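Chapter 7

Can Machines Do the Chores Yet?

In this chapter you will look at:
what makes a household job easy or hard for a machine
the difference between repeating a movement and doing a task
how success is measured, and why the figures need careful reading
a case study from a canteen kitchen in Zanstead

Picking up a spoon is something most people learn before they can talk. For a machine it is still a fair piece of work. Much of the research on household chores is done with toy food and toy utensils on a plain table, and we start there.

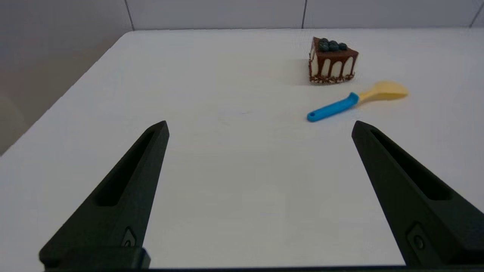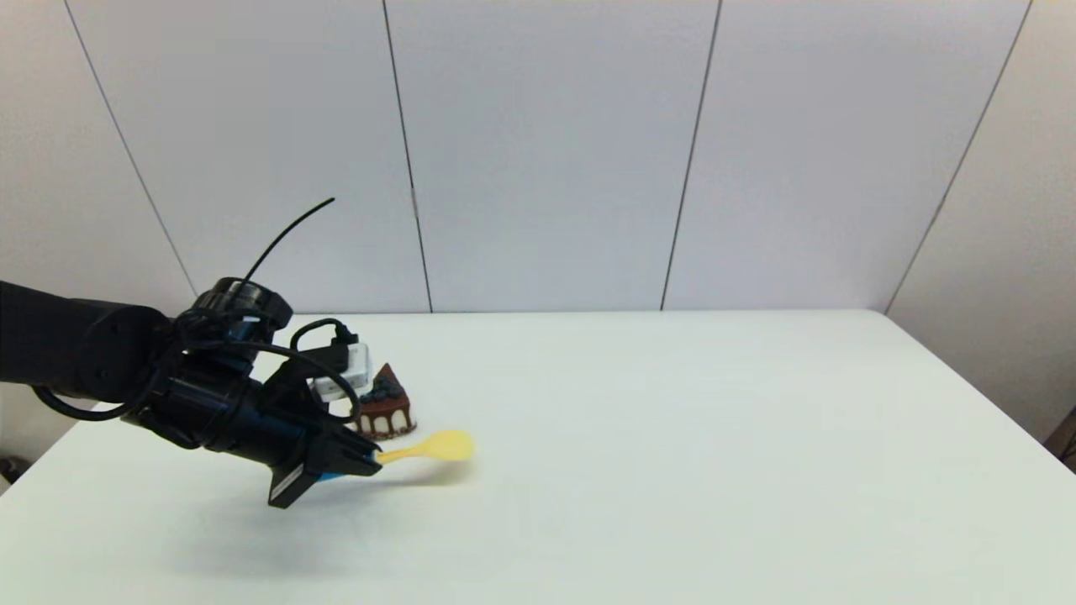
Figure 7.2 The utensil held in the gripper, close to the slice of cake.

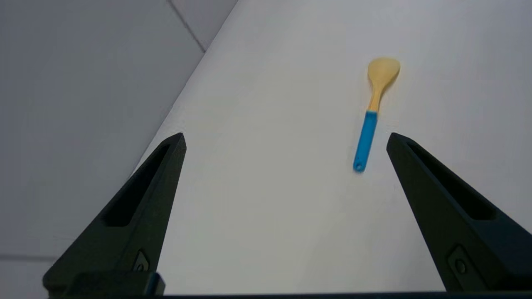
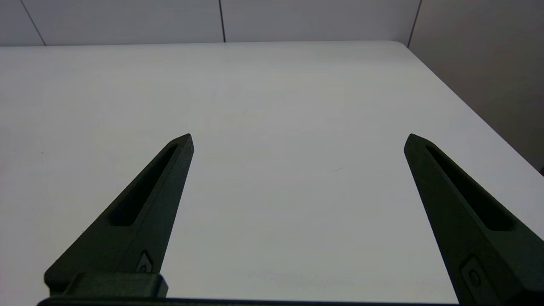 7.1 What counts as a chore?

We use the word chore for any small job that has to be done again and again and that leaves a room, a shelf or a workbench in a better state than before. Laying a table is a chore. So is wiping it, emptying a dishwasher, folding towels, refilling a rack of screws or sweeping up at the end of a shift.

Machines have done some chores for a long time. A washing machine washes clothes better than most people would by hand. What it does not do is collect the clothes from the bedroom floor, turn the socks the right way out, or notice that a red shirt has got in with the whites. The machine has taken over the middle of the job and left us both ends. The same is true of the dishwasher, and of most packing lines. When people ask whether robots can do housework yet, they are usually asking about the two ends.

7.2 Repeating and doing

A factory arm that spot-welds car doors repeats one movement. Every door arrives in the same place, at the same angle, and the arm need not know that it is a door. If the door is missing, a simple arm with no sensor to check for it will weld the air.

A kitchen does not hold things still in this way. A spatula may lie with its handle towards you or away from you. It may be beside a cake, under a cloth, or in the sink with a pan on top of it. To deal with this, a machine has to go through several stages: find the object, decide where to take hold of it, close on it with enough force, move it without knocking into anything else, and let go in the right place. A fault at any stage can spoil the job, and a fault early on is often not noticed until late.

Serving a slice of cake is a good test for this reason. The tool must be picked up by the right part and turned to a useful angle. Then it has to be used on a second object, which the machine is not holding. A real slice also bends, crumbs and sticks. A hard toy slice does none of these things, so a machine that can lift a toy slice has passed an easier test than the one we care about. It is still a test worth setting. Most of the early mistakes have to do with reaching and gripping, and these can be studied without wasting cake.

7.3 Reading the figures

Suppose a report says that a robot picked up a utensil successfully in 80 per cent of trials. Before deciding whether this is good, we need to know some other things.

How many trials were there? Ten trials and 200 trials are not the same evidence.

Was the utensil moved between trials, and how far?

Was there anything else on the table?

Who put the table back in order afterwards? If a person did it each time, that work belongs in the account.

What happened in the other 20 per cent? A spoon left lying on the table is a small failure. A spoon pushed on to the floor is a larger one, and a broken plate is larger again.

It also helps to think about chains of jobs. If each step works four times out of five and a chore has three steps, the whole chore will work only about half the time, provided the steps do not affect one another. (Check this on a calculator.) Many chores have far more than three steps.

7.4 Case study: the canteen at Skerik

Skerik is a furniture works in Zanstead with its own staff canteen. In May the canteen manager, Mirela Cavalcanti, agreed to try a single-arm machine called Clorkadano on one job, which was sorting used cutlery into trays. Over the trial it handled 1337 pieces. It was slower than the kitchen staff, but it could be left to work through the afternoon when there was little else going on.

Forks and knives went well. Teaspoons were a trouble, as they tended to nest together and were lifted in pairs. The staff got into the habit of shaking the spoons apart first, which took a minute or two for each load. Cavalcanti counted this as staff time in her report - quite rightly - and the saving came out smaller than the supplier had forecast.

Dzintra Mockus, an engineer at the works, made a different point. On the shop floor, she wrote, the parts bins had been redesigned twice to suit the machines, and people had stopped noticing. She thought the canteen could do the same with its trays. Whether a family would do this with its kitchen drawers is another matter, and we return to it in Chapter 8.

7.5 Where things stand

At present the fair answer to the question in the chapter title is "some of them, in some rooms, with some help". A known tool on a clear table is within reach. An ordinary kitchen after Sunday lunch is much harder. Between the two lies a wide range of cases, and the rest of this chapter takes them in order, beginning with how a machine finds the edges of an object.

Before you read on

Choose one chore you did this week and write down every step, including the ones you did without thinking. Mark the steps where you had to touch something in order to know what to do next. Keep the list, as you will need it for the work in section 7.8.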